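Gikell: keeping a robot's two camera streams in step

I wrote Gikell because I was fed up with guessing which wrist picture belonged to which overhead picture. It's a small Python tool that reads the recordings our arm makes in kitchens, lines up the cameras and the joint readings, and writes the lot out in one tidy folder per run. That's all it does, and I'd like to keep it that way (please don't ask me for a training loop!).

What's in the sample set

The sample set is called Retoren and you can fetch it with gikell get retoren. It has 284 runs, all at kitchen counters, and about 3,000 paired stills pulled out of them for quick checks. 19 of the runs have a gap in the joint log. I left them in on purpose, as they're handy for testing the gap filler, and they're listed in gaps.txt.

Each run has:
- wrist/ for the camera on the gripper
- room/ for the wider view
- joints.csv, one row per reading, times in milliseconds
- notes.txt, mostly me grumbling

What the two views look like

The wrist camera gets you close to things like the faucet and its round knob, with the marble and the wood either side. The room camera gets the gripper itself, plus the toaster oven, the cutting board and everything lined up along the wall.

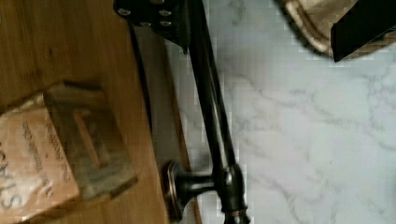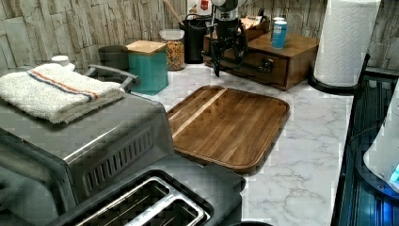
Getting started

You need Python 3.6 or newer. Then:

pip install gikell
gikell get retoren
gikell pair run_054 --lead wrist

The --lead flag says which camera sets the beat. I nearly always use wrist, but if your room camera is the slower one, try --lead room and see if the pairs look saner. Output goes in out/ unless you say otherwise, and it will happily write over what was there before, so mind that.

Things that still bug me

Veined marble is a pain for the feature matcher. It finds loads of lovely corners in the grey lines and then matches them to the wrong bit of counter. Turning on --mask-flat helps a fair bit, though it also throws away plain cardboard and anything shiny. I've been borrowing ideas from Paltix for this but haven't got anything worth merging yet.

Clock drift is only fixed as a straight line. On long runs you may see the last few pairs slide apart, and for now the cure is to split the run with gikell cut and pair the halves separately.

Changes

January 19, 2020: the gap filler no longer falls over on an empty joints.csv, and gikell cut keeps the notes file. Sorry to anyone who lost theirs.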